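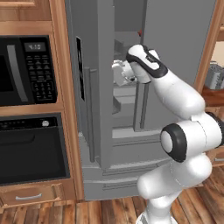 The cold shelf belongs to everyone

Opinion, 1/22/18

When the Jikcombe Tenants' Association asked me to write on the question of shared kitchens, I had expected to give a cautious answer. The association has 228 member households, and a good number of them hold strong views on the subject. Some believe that common kitchens in rented buildings are a relic which ought to be replaced, flat by flat, with small private ones. Others regard them as the last part of the building in which neighbours still meet. Having sat on the housing panel for a number of years, and having lived in a building with a shared kitchen for most of that time, I have come to the second view, and I wish to set out why the association should adopt it as policy.

The proposal now before members comes from Drerine, the managing agent for the Ayala buildings. It would close the shared kitchens on each landing and fit a two-ring hob, a sink and a small under-counter refrigerator into every room. The rooms would then be let as self-contained studios. The agent argues that this is what modern tenants want, that it would end a long line of complaints, and that it would bring the buildings into step with others in the district. Each of these claims deserves a fair hearing.

It is true that tenants, when asked, say they would prefer a kitchen of their own. Most people would say the same of a garden or a spare bedroom. The survey sent out last July did not ask what they would give up in return. The rooms in the Ayala buildings are not large. A hob and a sink, with the clearances the regulations require, will take up most of one wall, and the wall in question is the one where the bed now stands. Nor did the survey mention rent. A studio is let at a higher rate than a room, and the agent has not undertaken to hold the present rents for present tenants. A question which leaves out the price will always receive a generous answer.

The complaints are also real. I have read the log kept by the association, and the shared refrigerator is by a wide margin its leading subject. Milk is taken. Labels are ignored. A dish is left at the back until it can no longer be identified, and then no one will admit to having known of it. A tenant who works nights comes home to find that the supper put aside for the end of a shift has been eaten. These are small matters to those who have not suffered them, and I do not wish to make light of them. Food costs money, and a person who cannot rely on finding tomorrow's meal where it was left is not properly housed.

Where I part company with the agent is on the remedy. The log shows something else, which the agent's report passes over. The complaints are not spread evenly. Two landings account for most of them, and in both cases the trouble began when the number of tenants sharing a kitchen was raised without any increase in cold storage. Elsewhere the same kind of kitchen, used by the same kind of people, gives rise to hardly a line in the log from one season to the next. It would be strange to remove every kitchen in the estate on account of two which have been overfilled.

I should like to describe how one of the quieter landings is run, for it has lessons which could be applied without great expense. The arrangement was set out by Ok-hee Shin, who has lived in the north building longer than any other tenant there. Each household has a shelf, or half of one, and the division is written on a card fixed inside the kitchen door. The door racks are common, and anything placed in them may be used by anyone. Once a fortnight the whole of the refrigerator is emptied and wiped down by one household in turn, and whatever is past its date is thrown away without discussion. New tenants are shown the card on the day they move in.

There is nothing remarkable in any of this. Its strength lies in the common rack. In most shared kitchens the line between mine and yours is the only line there is, and every borrowed egg is therefore a theft. A modest space in which borrowing is permitted takes away a surprising amount of ill feeling. People who may help themselves to mustard and butter are less inclined to help themselves to a neighbour's chicken. They are also inclined to put something back. Mrs Shin tells me that the rack is usually fuller at the end of the month than at the beginning, and that she has never had to ask for it.

It may be objected that such arrangements depend on goodwill, and that a landlord cannot write goodwill into a tenancy. That is so. A landlord can, however, supply the conditions in which goodwill has some chance of lasting. Enough shelf space is one. A refrigerator which closes properly and holds its temperature is another, as is a prompt repair when it does not. The association has been asking for a fixed ratio of cold storage to tenants for as long as I have been a member, and it has yet to receive a reply which addresses the point. I would have the ratio agreed first, and the future of the kitchens discussed afterwards.

The cost of the alternative has been given little attention. Drerine has put the fitting-out of a single room at £3,466, before any work to the drains. For a fraction of that sum, every landing in the estate could be given a second full-height refrigerator and a proper set of lockable dry cupboards. I accept that the agent expects to recover the larger sum through higher rents. That is precisely the concern of those who would be paying them.

There is a further argument, which is harder to set down in figures. A good many of our members live alone. The association's register lists 81 who are past retirement age, and for several of them the kitchen is the only room in which they are likely to exchange a word with anyone on a given day. I do not suggest that a tenant should be compelled to be sociable over the washing-up. Yet when a person who always makes tea at seven has not made tea at seven, somebody on the landing notices. Last winter that is how one of our older members came to be found after a fall. Behind a studio door, with a kettle of his own, he might have waited a good deal longer.

Younger tenants gain as well, although they may be slower to say so. Many come to Jikcombe for a first job and arrive with one saucepan. They learn to cook a little from those who already can — and to clean a cooker, which few of them have been taught at home. I learned to make a decent soup in a shared kitchen from a retired bus driver whose surname I never knew. I have been making it ever since, and I have passed it on to at least one tenant who was living on toast.

Members will have heard that the Sukham estate took the other course and converted all of its rooms. It is often held up to us as a model. I have visited it twice, and I was received with great courtesy. The studios are clean and well finished. The corridors are silent. Tenants I spoke to were pleased with their own front doors and less pleased with the smell of cooking in the room where they sleep. One said that she now ate chiefly cold food, the single window being beside the bed and the extractor being too loud to use at night. Another had sold his large pan. I do not offer these remarks as proof of anything, but they were made without prompting, and our own survey had no space in which they might have been recorded.

I would not wish to be understood as defending every shared kitchen as it stands. Some are shabby. On one landing the worktop has been awaiting replacement for so long that tenants have covered it themselves. There are people, too, who need a kitchen of their own for reasons of health, diet or faith, and a sensible policy would set aside a number of converted rooms for them, at the present rent. A mixed estate of that kind is quite possible. The agent's proposal does not allow for it.

The association should therefore decline the proposal in its present form. It should ask for a written standard on cold storage, a second refrigerator on the two crowded landings before the summer, and a limit on the number of households assigned to any one kitchen. It should ask also that the survey be carried out again with the rents and the floor plans attached. Should members still prefer conversion with those papers in front of them, I shall accept the result, and I shall be sorry for it.

In the meantime, copies of Mrs Shin's card are available from the association's office for any landing that would like to try it. The division of shelves will need to be altered to suit the number of households. She asks that the line about the common rack be left as it is.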